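Home Spaces, Unit 5: Open Shelving Over a Desk
Notes to go with the practical. Marius Sima

I'm putting these up because a few of you missed the last half hour and the rest of you were writing faster than I'd like. Bring them along to the practical, scribble all over them, and don't worry about printing in colour.

We left off with the Parnberg exercise, where you drew your own desk at home from memory and then went home and checked it. Most of you forgot the small stuff completely! Everyone remembered the lamp and the computer, and almost 200 little objects went missing across the whole group (yes, I added them all up, it was a quiet evening). So this unit is about the small stuff, and about shelves that have no doors to hide it behind.

Three words to get straight before you start. A bay is the upright section between two dividers. A level is one shelf running across a bay. A zone is whatever you decide it is, and it can cross a divider if you like, though I find people stop noticing it when it does.

Our practice unit is the white one with the desk built in. Have a look at how the soft toys are spread around and think about whether you'd call them a zone.

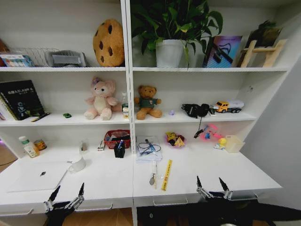

Fig. 1. Shelves over the desk, two bays. Note the teddy bears on the middle level, one each side of the divider.

My own feeling is that the pink bear holds its shelf together nicely. It's got a bit of size to it, it sits in the centre, and the little things near it (a toy car, a pen, a small bottle) look like they belong to somebody. Take the bear away and you've just got bits. I call that an anchor. The potted plant does the same job up top in the right bay, and plants are brilliant for this because the leaves hang down and soften that hard white edge.

Now the wire rack on the top shelf. Racks like that are made for holding things upright, so when you come to your own plan, ask what could be filed in it. Someone in the Skalton group wanted to put the notebooks there and I thought that was pretty clever, except you'd be reaching over your head every time you needed one. Reach matters! Anything you pick up daily should be somewhere you can get it sitting down.

Books next. I'm not fussy about sorting by height or colour. Rusu, our old reader from the first term, has a whole chapter on it if you're keen, but pages 1 to 5 are plenty. What I do care about is that a row has something to stop it sliding at the open end.

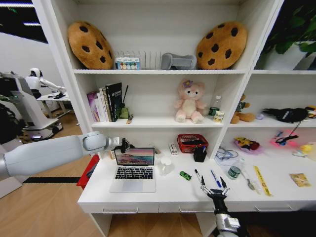 Fig. 2. Desk and shelves with the laptop open. Compare the middle level with the lower one.

The lower level is where I'd like you to spend your time. You've got a red basket, a pen cup, a clear bag with blue cable in it, scissors, a rubber duck, and they're all doing different jobs at the same height. A basket is a lovely forgiving thing. Cable in a clear bag is good too, you can see what you've got without tipping it out.

I'd keep scissors and pens together and send the duck upstairs with the other toys, but I can be argued with.

The two cookie cushions I go back and forth on. One at each end of the top shelf makes a tidy pair of bookends for the eye. They do eat up a lot of shelf, though, and I'd be tempted to put them on a chair.

For the practical
Work in groups of 2. Draw both bays, mark your zones in pencil, and choose one anchor per level. Then write me 500 words on what you'd move and what you'd leave alone. Colero plan sheets are in the tray by the door, and please take one each, as we ran out in March.

Bring a soft pencil and an eraser.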